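11 November 2020
By Ng

I have wanted somewhere proper to put small bits for years. Switch bodies, odd connectors, the little tabs that snap off things and that you keep in case, all of it used to live in takeaway tubs with the lids gone missing. So when the Skarholm Flallia came up in a sale I bought it more or less on the spot, and I've had it since August, so I think I've earned an opinion by now!

First thing to say is that it's a little drawer cabinet for the top of a table. I mention this as I got halfway through the online reviews (there were 402 of them when I looked, and yes, I read far too many) before realising half the people writing in had expected something that stands on the floor. It's a box with four shallow drawers stacked one above the other, white on the outside, with light wood-coloured fronts. You put it at the back of your work surface and you put small things in it. If you need somewhere for jumpers, look elsewhere.

I paid £70, and I did wince a bit. You can get a plastic set of drawers from any hardware shop for a good deal less, and I had one of those before, the see-through kind with dozens of tiny compartments. I hated it. Every drawer was too small for whatever I wanted to put in it, the fronts popped off, and if you pulled one out a touch too far the lot went down the back of the radiator. I still find screws there. So I was in the mood to spend money on not having that again, and the Flallia caught me at a weak moment.

Delivery took 11 days to Vatelton, where we're used to waiting, and it came well packed. No building to do apart from sliding the drawers in, although the instructions make a surprising meal of it over a whole folded sheet of diagrams. The drawers all look the same, so don't fret over which one goes where. I fretted. I had them all out on the kitchen floor comparing them before I noticed.

So, how is it to live with? Mostly lovely. The edges at the corners are rounded, and I know that sounds like a thing you'd put in a brochure, but I reach past this cabinet all day long and my last one had corners that caught my sleeve every single time. The finish on top is matte as well, so it doesn't throw the light from the lamp back at you, and it doesn't show fingermarks nearly as much as I'd expected white to. It does show pencil. I rested a notebook on it with a pencil tucked inside and there's a faint grey smudge now that has survived a damp cloth, a slightly soapy damp cloth and a rubber. If anyone has a trick for that, I'd be glad of it.

The shallow drawers are what will make or break it for you. I love them. When a drawer is deep you end up with layers, and the layer at the bottom is full of things you bought twice, having forgotten you owned them. With these you pull one open and there's everything, one deep, looking back at you. I've found I put things away more often too, just from not having to dig. On the other hand my pliers won't go in unless they're lying exactly flat, my tape measure won't go in at all, and the roll of tape I use most has ended up living on the top of the cabinet, so it isn't quite the clear, tidy thing I'd had in my head when I ordered it.

They slide nicely. There are no fancy runners, you won't get that slow hush you get with new kitchen drawers, but they don't stick and they don't rattle much. One of mine was stiff for the first couple of weeks and I rubbed a candle stub along the sides, which is what my family has always done to every drawer we've ever owned, and it's been fine since. There is nothing to stop you pulling a drawer right out, mind. I was cross about that at first, given my history with radiators, but I've come round to it a bit. If I'm working through a batch of fiddly parts I just take the whole drawer out, have it next to me, and slot it back in when I'm done. It beats decanting things into saucers.

Now for the grumbles. There are no dividers. None! For the money I do think Skarholm could have thrown in a few strips of something. They sell a set separately and I refused on principle, so I cut up a cereal box instead, and that did well enough until I leaned on it. I've since given up on dividers for the lower drawers and I use the lids off jam jars, which sit flat and hold a surprising number of small springs. For the upper drawers I don't bother with anything, I just keep bigger bits there and let them shuffle about.

There's nowhere obvious to put a label either. I tried sticky ones on the fronts and they looked awful against the wood colour, and one took a good deal of picking to get off again. At the moment I rely on memory, and my memory says top drawer for whatever I'm in the middle of, second for spares of that, and below that things get a bit vague. I did write it all on a card and keep it in the bottom drawer. Then I forgot the card was there for a month.

And it's light. When it's empty and you tug a drawer, the whole cabinet comes along with it. Once you've loaded it up it behaves better, but if you're only going to keep a few things in it, get some of those little rubber feet and stick them underneath before you do anything else. I put mine on after the second time I'd dragged it forward into a cup of tea. 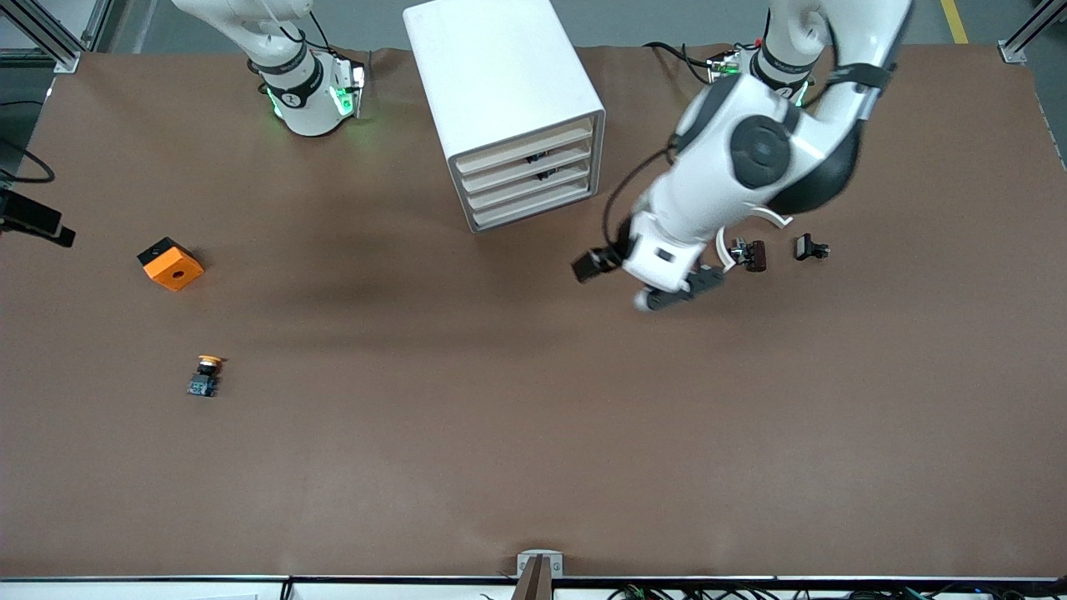
Where you put it matters more than I'd thought. I started with it off to one side, near my elbow, and it was forever in the way, and I was pulling drawers open across whatever I was working on. Pushed further back it's much better. You have to leave yourself room in front for a drawer to come out fully, so measure that as well as the cabinet itself, as the size on the box only tells you about it shut. I'd also keep cables away from the front of it. A drawer will happily hook one and take it for a walk.

A word on the colour. Mine is the white with the pale fronts, and on a brown work surface I think it looks rather smart, a bit more like furniture and a bit less like a shed. I gather it also comes in a dark grey, and I'd steer clear of that if you keep a lot of black parts as I do. Small and black against anything dark is how you lose an afternoon. I already have that trouble with bits I leave lying out, and I don't need it inside the drawers too.

Cleaning is easy enough. Drawers out, tip them over the bin (check first, please learn from me), quick wipe, back in. Dust does get in at the front, so it isn't the place for anything that has to stay spotless. I keep the couple of things I'm really fussy about in an old tobacco tin and put the tin somewhere else entirely.

Would I buy it again? Yes, though I'd wait for a sale, and I'd order the rubber feet at the same time. I've thought about getting a second one to stack on top, but there's nothing on the lid for another to lock into and I don't trust myself. Side by side would work if you have the table for it. I don't, not until I clear the other end, and the other end has been waiting to be cleared since well before the cabinet arrived.

Four stars from me. It would have been five with some dividers in the box, and I'll come back and add a bit at the bottom if I ever get that pencil mark off.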